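Rakcombe Op Shop News - November

Quick one this month, I'm writing it between drop-offs and the kettle's been boiled twice and forgotten both times.

First up, donations. We're full. Not a bit full, properly full, back room to the ceiling full. Please hold onto winter coats and doonas until March if you've got anywhere dry to keep them. Books are still fine. Kids' clothes are fine, size 4 and up especially, we never have enough. No encyclopedias. No cot mattresses, no bike helmets, no electric blankets, we can't sell them and the tip charges us.

On that - the tip bill for the last quarter was $679. That's money that should be going to the breakfast club at Fesley Primary and instead it went on busted chairs left at the roller door overnight. If the door's down, we're shut. Take it home, bring it back in the morning. Drop-off is 9.30 till 2 and we mean the 2.

Better news. The half price rack sale went off. We moved 266 pieces of clothing over the one weekend and most of it was gone by lunch on the first day. The denim went first, then anything linen. Somebody bought all the men's ties, the whole box, no idea what for but good on them. We'll run another one after Christmas, same deal, green tags only. Yellow tags are NOT in the sale, please don't argue with whoever's on the till about it.

Total to the breakfast club so far this term is $414 more than same time last year, tip bill and all. Really pleased with that.

Parking. The Janero hardware people next door have been very patient about us using their side bays but they're getting busy too and the delivery truck couldn't get in twice last month. Use the street or the gravel behind the hall. Unloading only in the side bays, five minutes, then move it.

Changing room curtain has been fixed. The new rail is up and it slides all the way across now, thankyou to whoever dropped in the curtain hooks. The mirror is still on the to do list. So is the back step, watch yourself there, the edge is crumbling and it's worse when its been raining.

Christmas table. This is the big one. From the last week of November the front table gets cleared and turned over to Christmas stuff and things for the table - platters, jugs, good glasses, tablecloths, candle holders, serviette rings, that sort of thing. We've been putting things aside since August. Prices will be on the bottom on a white sticker, so turn it over before you ask. Sets are sold as sets. We're not splitting them, we tried that once and ended up with three lonely gravy boats and no dishes to go with them.

Lots of you ask about coloured glass. Yes there'll be some, and yes it goes fast. Get in early. We can't hold anything without payment and we can't do it over the phone anymore, it got too messy. If you're after odd plates to mix and match for a big lunch, that's honestly the best way to do it, a couple of dollars each and who cares if they're not the same.

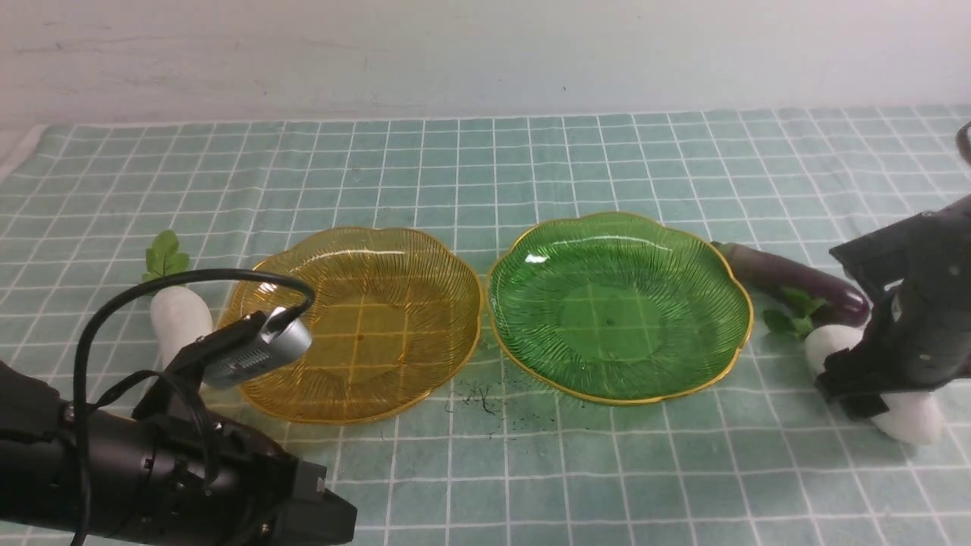
Wash anything glass by hand when you get it home, especially if there's gold on it. Dishwashers strip it right off. Warm water, bit of detergent, soft cloth, don't stack them wet. And please don't put old glass in the microwave or straight into a hot oven. We had a lovely dish come back to us in two halves last year and we can't do refunds on that.

Newspaper! We need it for wrapping. Clean and flat, not shredded. Bubble wrap too if you've got it. Egg cartons we have enough of, thanks, the Ji bakery down the road will take them for their eggs so try there.

Hours over the break. We close at noon on Christmas Eve and reopen in the second week of January. Nothing at the door in between please, see above re the tip. Normal hours untill then, 9.30 to 4, and the late night is cancelled for December because the air con can't keep up and neither can we.

Gift vouchers are back, $10 and $20, cash or card. They last twelve months from the date on the back. You can use them on anything in the shop, Christmas table included.

Raffle tickets at the counter, hamper is in the window. Drawn on the last morning before we shut, you don't have to be there, just write your phone number so we can read it.

Next newsletter will be Febuary.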